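Early Childhood Materials, Unit 6
Shape Blocks and Work Surfaces
Course notes, Eusebio Bravo

Reading for this unit: course pack, section on sorting and grouping. Bring your observation sheets from the February placement.

1. What we mean by shape blocks

In this course, shape blocks are small solid pieces with a flat base and a top cut to a recognizable outline: star, square, triangle, circle and so on. They are different from unit blocks, which are made in fixed proportions for building. Shape blocks can be stacked, but their main use is in sorting, matching and early talk about position and number.

A set has two main attributes that children will notice, color and shape. Some sets add a third, which is surface. Smooth pieces slide easily and are hard to hold for small hands. Textured pieces are easier to grip and give the child something to feel for when the eyes are closed. The texture should be the same on every piece, or it becomes one more thing to sort by. Sometimes you want that, but decide it beforehand.

2. The surface under the blocks

Students tend to skip this part and it shows up in the observation sheets. A child working straight on a large table spreads the pieces until they fall off. A board sets a limit. It also lets you move an unfinished arrangement to a shelf and bring it back after lunch.

Points to check in a board:

Plain color, pale if the blocks are bright.
Flat, with no gaps at the joins where planks have been glued together.
Edges sanded, corners not sharp.
Large enough that pieces can sit apart from each other. The room at Saltholm uses boards 300 mm deep, and we found these too narrow for two children.

Wood grain is fine. Printed patterns are not, as younger children will line the pieces up with the print and you learn nothing about how they group.

3. Scattered and clustered layouts

Consuelo Aranda's placement notes from the Bralska room separate two kinds of starting layout. In a scattered layout every piece has space around it. In a clustered layout the pieces touch. Most real layouts are mixed - a tight group in one place and a few pieces standing off by themselves.
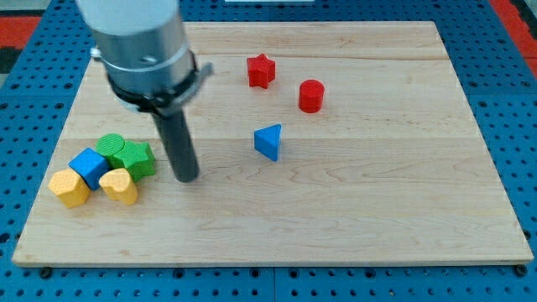
Mixed layouts are the most useful for talk. Ask which block is farthest away from you, which ones are touching, which one is alone. A child who can name "red" and "star" separately may still need time with "the red star," and longer again with "the red star behind the blue one." Keep the layout still while you ask. If pieces get moved, start the questions over.

With a tight cluster, watch the hands. Some children pull one piece out from the edge, some push the whole group apart first. Write down which, and do not correct it.

4. Storage and care

Count pieces back into the tray at the end of each session. Wipe painted wood with a damp cloth and dry it right away - no soaking. Textured faces hold dirt, so use a soft brush once a week. Retire any piece with a chip.

5. For next time

Set up one mixed layout at your placement and draw it from above before the child starts, then again when the child has finished. Write some 300 words comparing the two drawings. Hand in both drawings with the text, in room 513.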